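Ticket 231: Beschaffung Greifer, zweite Arbeitszelle — Abgleich Simulation und Budget
Projekt Ginard, Status: offen, wartet auf Anbieter
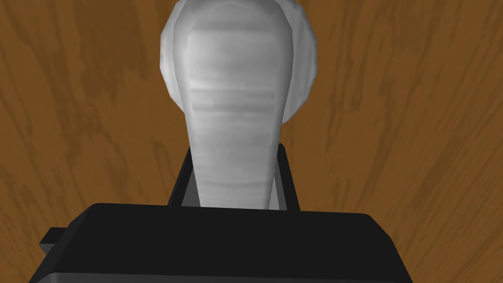
Simulation: hellgraues Objekt mit rundem Kopf und schmalem Hals zwischen den Greiferfingern, Holztisch als Untergrund.

Eröffnet am 16/12/2022
Kategorie: Investitionsplanung
Priorität: mittel

Problem
Im Budgetantrag ist für die zweite Zelle ein Parallelgreifer von Filtow mit Standardfingern eingeplant. Das Angebot von Fesmont enthält dagegen den nächstgrößeren Greifer samt Fingersatz und liegt über dem freigegebenen Rahmen. Zu klären ist, ob die kleine Variante für die Teileliste ausreicht. Die Bestellung ist bis dahin gesperrt.

Umgebung
Simulation auf Arbeitsplatzrechner, Greifermodell aus der Bibliothek, Objekte als vereinfachte Netze. Teileliste Stand November, 30 Positionen.

Verlauf

Eintrag 1
Teileliste gegen Datenblatt geprüft. 7 Positionen liegen außerhalb des Hubs, wenn am Kopf gegriffen wird. Alle übrigen Positionen sind unkritisch.

Eintrag 2
Griffpunkt für kopfschwere Teile auf den Hals verlegt. Der Hub reicht damit rechnerisch auch für die 7 Positionen. Offen bleibt das Kippmoment, da der Schwerpunkt nun außerhalb der Fingerfläche liegt.

Eintrag 3
Rückfrage vom Einkauf: Kann der Antrag auf Basis der Simulation freigegeben werden? Antwort: nein. Die Netze sind grob facettiert, die Reibwerte sind Standardwerte. Für die Geometrie genügt das, für die Haltekraft nicht.

Eintrag 4
Amundsen bietet ein Leihgerät der kleinen Variante an. Leihdauer 30 Tage, Miete wird bei Kauf voll (100 %) angerechnet. Flansch und Kabel sind nicht enthalten und müssen im Antrag getrennt ausgewiesen werden — sie fehlen auch in der bisherigen Kalkulation.

Eintrag 5
Kostenstelle geändert. Leihgerät läuft über laufende Mittel, Kauf weiterhin über Investition. Wartungsvertrag aus dem Angebot Fesmont gestrichen, wird nach der Inbetriebnahme neu angefragt.

Workaround
Zelle ohne Greifer bestellen, Flanschbild offen lassen. Lieferzeit der Zelle ist der längere Posten, der Greifer kann nachgezogen werden.

Offene Punkte
Haltekraft am Hals mit Leihgerät messen, je Teil 100 Zyklen.
Preis für Ersatzfinger einzeln anfragen, bei Filtow und Fesmont.
Prüfen, ob die Zelle in Halle Ginard den Flansch der vorhandenen Anlage übernehmen kann.
Budgetantrag um Flansch und Kabel ergänzen.

Nächster Schritt
Schriftliche Bestätigung der Leihbedingungen durch Amundsen abwarten, danach Antrag neu einreichen. Angebot Fesmont bleibt bis dahin im Vorgang, keine Absage versenden.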